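Destullow Ballpark, preseason safety walk, June
Inspected by: Mahnaz Karimi
With comments from: Omid Daneshvar (grounds), Boris Lazarević (coach, home side)

1. Backstop netting. PASS, barely.
Two ties missing behind the plate. Boris says the catcher is there to stop the ball. I have seen our catcher.

2. Dugout rail, first base side. FAIL.
Wobbles when leaned on, and leaning is most of what goes on in there. Four new bolts, please, and tighten the old ones.

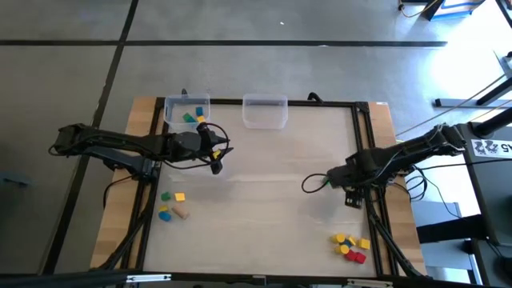 3. Bases and anchors. PASS with comment. Second base lifts out if you slide into it with any conviction, which has not come up much lately. Omid has reset the anchor and packed the clay. The new cover for the bullpen mound should lie flat and be pinned on all sides; a few faint creases like the ones across that white work surface are fine, but anything a spike can catch is not. The current cover has a fold you could lose a shortstop in.

4. Warning track. PASS.
Width is 13 feet all the way around. Outfielders are still expected to notice it.

5. Bleachers. PASS with comment.
Row nine has a raised nail. Posted capacity is 629, a figure we have approached once, when the hot dogs were free.
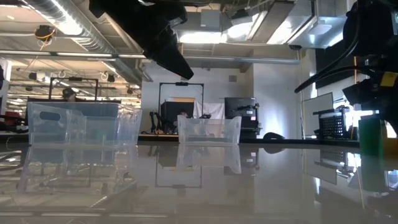 Two clear plastic bins, one with a handle cutout.

6. Helmets and catcher's gear. FAIL.
Three cracked helmets found back on the shelf after being thrown out last season. Cut the straps this time. Chest protector is sound but smells like the Karnura doubleheader.

7. Pitching machine. PASS.
Guard fitted, cord in good shape. Speed dial sticks at 50, so batting practice will continue to be encouraging.

8. First aid kit. FAIL.
Contains tape, one glove and a raffle ticket (no. 1770). Restock before the Pultik game. Ice goes in the cooler, under the sodas if it must.

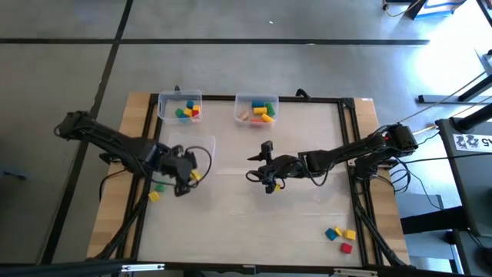
Can we play the opener with the dugout rail still loose?
Only if the rail is roped off and the bench is moved back. Faraji Nzioka will check both at 5 p.m. before the gates open, and what he says goes, including to Boris.

Recheck items 2, 6 and 8 before first pitch. Signed copy to the equipment room door, over last year's.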